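Stories Notebook Links About
Stories > Short > The Zipper Test

The Zipper Test

By Thursday I had done 28 pickups with the Gevetti in my left hand and I was in love.

Misdale wanted a verdict on the pads by five o'clock. Two hand grippers, one bed, one pile of laundry, and a form with a box marked "Remarks" that was much too small for me. I had already filled it with the word "yes!" after the pillowcase.

You have to understand how good it feels when the jaws close on cloth and the cloth comes along. My old Virkis used to drop everything. Socks, napkins, a whole bathrobe once, straight into the dog's water. I had 687 failed grasps in my notebook from that thing and I remembered most of them personally.

Now I went for the black fleece. Everybody at the shop hated black fleece - it slid and bunched, and the cameras couldn't tell the top of it from the bottom. I pinched a corner up by the edge, held my breath, and brought the other gripper in from below with its fingers wide open.

"Come on," I told it. "Come on, you beauty."

My phone buzzed. Misdale again. I let it buzz, because both my hands were full and both of them were happy.

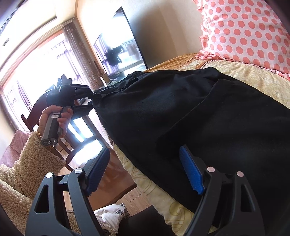 Page last changed in April

I gave it 11 seconds before I dared to breathe. The corner was still in the jaws. I laughed out loud at a piece of laundry, and then I leaned over the bed and started looking for the other sleeve, with the phone going off again somewhere under the towels.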